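Nerix booth seating, product data notes
Last edit 24/05/2022

Covers the Nerix curved booths and the add-on screens. One row per part, 123 rows. Widths in mm, seat depth is always 400 unless the row says otherwise. Fabric codes are from the Fomville list — old codes still work for now.

Screens ship seperately. Straight or curved, 8 finishes.
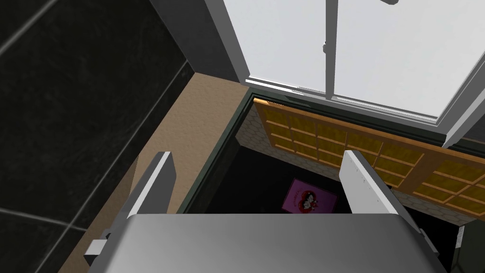 Nesrin Bilgin asked whether the high screens fit the older Bouazza benches, and said the bracket column was blank for those when she last looked. Still blank. Low screens fit, high ones need checking.

To do: power modules, linking kits, teh corner table. Corrections to Driss Mahrous.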